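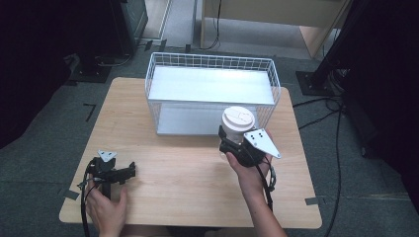
Arrumar a mesa depois do lanche é mais fácil quando cada coisa tem um lugar certo. Primeiro juntam-se as coisas pequenas, que caem e rolam para o chão. Um cesto de arame branco, aberto em cima, serve bem para isso, e um copo com tampa pode ir lá para dentro. Antes de o guardares, vê se ainda tem leite ou sumo. Se tiver, despeja-o no lava-loiça.

O arame deixa passar o ar — por isso as coisas molhadas secam mais depressa do que numa caixa fechada. Põe os copos de pé e não faças pilhas com mais de 2.

Quando a mesa fica livre, passa-se o pano. Na madeira clara veem-se bem os veios, que são linhas compridas e onduladas. Limpa no sentido dessas linhas, com o pano húmido e bem torcido, e depois com um pano seco.
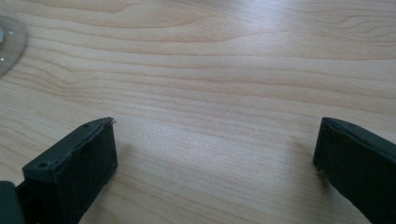 Alfredo Sarmiento escreveu-nos de Seixas a dizer que em casa dele se faz ao contrário: limpam primeiro metade da mesa, mudam as coisas para esse lado e só então limpam o resto. Também serve, desde que o pano seja passado por água a meio.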